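Pumov sheet-metal bin, open type, with sloping walls: my review after two years

Rating: 4 of 5

I want to write this review because when I was looking for a metal bin for our workshop, I found almost only short comments like "good bin" or "arrived with dent". They did not help me much. English is my second language, so please excuse if some words are not the right ones.

We are a small shop and we make and sort small turned parts. Before, we used plastic boxes with straight walls. They were cheap and they were light, but the corners cracked in winter, and the last parts always stayed in the corners where it is hard to pick them. My colleague Meifang Yu had worked with metal bins at her former job and she told me to look for one with sloping walls. I compared the Pumov with a similar one from Shao. The Shao was a little cheaper, but its top edge felt sharp to me, and the seller did not answer my emails. So I ordered two from Pumov, through the dealer Handel.

Delivery

The bins came on one pallet, wrapped in film, with cardboard between them. One corner of the cardboard was crushed but the metal under it was fine. There was no instruction sheet, and for a bin you do not need one. The invoice was wrong (they charged me for 5 pieces) and Ingeborg Schmieder from the dealer corrected it the same day. She was very polite.

What I like

The walls. The slope is enough that small parts slide down to the floor by themselves when the bin gets low. With our old boxes we had to tilt and shake. Now I tilt almost never. Flat parts, for example thin washers, still like to stick to the floor, and I think no bin will solve this.

It is stiff. Shengli Deng once dropped a full tray of steel pins into it from the height of his chest, and the sound was terrible, but I could not find a bend in the wall afterwards. I also like that there is nothing inside where parts can hide, no ribs and no pockets.

Cleaning is easy. I use a brush first, then a cloth with a little degreaser. If your parts come with oil on them, do this every week, or the dust makes a kind of paste on the floor of the bin and you will need a scraper.

What I do not like

The paint. I must be fair, we are not gentle with it, but I expected more. The first chips came in August of the first year, along the lower edge of one panel, where parts hit it all the time. After that it went slowly further. The floor is now bare metal and full of stains. The walls hold the color better, they have mostly scratches.

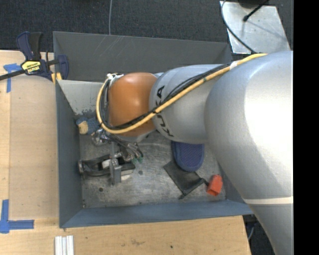 I asked the dealer if this is normal and they said that the paint is for protection in storage and will wear where there is contact. I accept this answer, but then please write it on the product page. A customer who has parts with a delicate surface should know that small flakes of paint can come between them. For us it is not a problem, our parts are washed later anyway. For a customer with polished parts I would say put a mat inside, or ask for a bin without paint.

The second thing is the noise. Steel parts on a steel floor is loud, and in a small room it is tiring. Ruoxi Lei sits nearest to it and wears ear protection when we fill it. We tried a rubber mat from Proteseo, it made the noise much better, but oil made it soft after some months and we threw it away. I am still looking for a better one and I am glad for suggestions.

The third thing is small. The bin has no handles. When it is empty I can carry it alone, but I do not enjoy it, and when it is full we leave it where it is.

How to place it

Do not put it directly on a nice table. We have a light wooden work surface and in the first week the bin made ugly marks on it, so I put strips of felt under the edge. Check also that it stands level. Ours moved a bit at first, and one thin shim was enough.

Would I buy it again?

Yes, for steel parts and rough work. I ordered one more last month and it has the same slope and the same paint as the old two. For soft or shiny parts I would look first at something with a lining. If the maker offers a version with stronger coating, I would pay more for it.

Dehua Hao
Monday, June 1, 2026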